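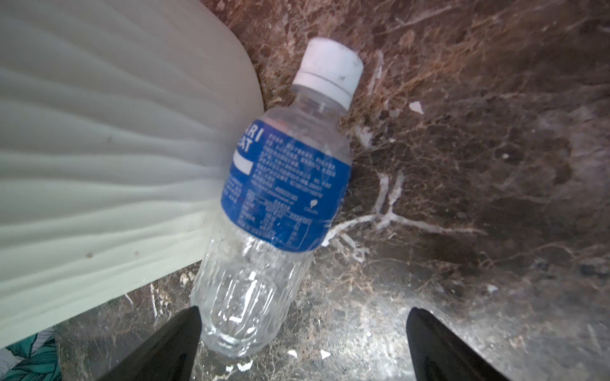 Fatos Gashi asked on the way out whether any of us had seen the arm fail, and if not, why we thought that was. It is the right question to start these notes with, and I would like you to keep it in mind when you write up the Vekham open day.

Week 7: reading a demonstration

You should have your own notes from June. Mine are below, tidied a little. Bring both to the seminar.

What we were told. The talk before the demonstration said that the system "handles everyday household objects without prior programming". Write that sentence out and underline the words that could mean more than one thing. I get at least "handles", "everyday" and "without prior programming". When I asked, the presenter said the arm had been trained on recordings of people steering it by hand. You may feel that this is a kind of programming. Nelari, who make the control software, don't call it that.

What we were shown. The session ran for 18 minutes, talk included. The tasks were short pick-and-place jobs on a stone worktop, with a drink bottle among the objects. Clear plastic is a fair choice and I give them credit for it. Cameras have trouble with it: light goes through, the background shows through, and highlights move when the camera moves. A printed label helps a good deal, so a bottle with its label on is an easier object than the same bottle stripped. I'd have liked to see both. Weight matters too. An empty bottle is forgiving to lift but easily knocked away by a finger that arrives slightly wide, and a full one is the other way about.

What we were not shown. No success rate was given for any task. The handout has a bar chart comparing the new version with the old one, and the vertical axis has no numbers on it. I asked for them and was promised an email, which hasn't come. Nor did anyone say who picked the objects, or whether the arm had met those same objects in training. If it had, the word "everyday" is doing a lot of work.

Compare this with the Virkholm visit, which many of you found dull. The engineer there ran one job over and over, let it go wrong in front of us and wrote the failures on the board. I learned more in that hour.

Terms you need

Teleoperation: a person moves the robot directly. A teleoperated run can look exactly like an autonomous one from the visitors' side of the rope.

Wrist camera: a camera carried near the gripper. It sees the fingers and whatever is close to them, and may miss the rest of the table.

Reset: putting the objects back between attempts. Ask who does it and how carefully.

For the seminar

Read Mazurek, chapter 3, on staged trials. He is too hard on the trade shows in my view, but the section on choosing test objects is good.

Then write one page on a claim made at Vekham. Say what you would need to see before you believed it, and how many attempts you would ask for. Please don't tell me it was impressive. I was there.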